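Back from Leitner's place, head still buzzing, and I promised a few of you I'd write up how the automation is changing things for the people on the floor. So, a long one with my lunch!

When I started at Roleo, the card bench was where you went if your eyes were good and your back could stand it. Order 3332 is the one we all remember — tiny batches, every one different, and Desta Belay doing most of it by hand with a lamp pulled down to her nose. She's been here 17 years and her wrists know it.

Now there's a two-armed cell for the fiddly flat stuff, and I could watch it all day. 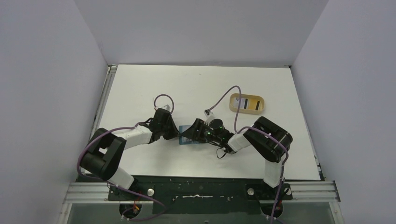
Two arms, one small blue piece.
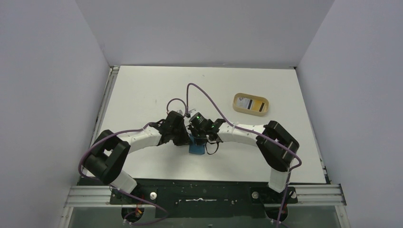
Desta runs the cell these days. She was dead against it in March, and said so loudly, and then Yi-an Hong sat down with her for 10 mornings and wrote down everything she does without thinking (which way she turns a card, when she stops and starts again). Half of that is in the cell's routines now. She gets a higher grade for it too, which took some arguing.

It hasn't all been easy. Four of us moved over to packing, and one of them misses the bench badly. The chat's different as well — you used to talk over your hands, and now you talk at the kettle. I'd like us to sort out proper training turns so it doesn't end up as one person's job. Yi-an is up for it. More when I've seen the new rota.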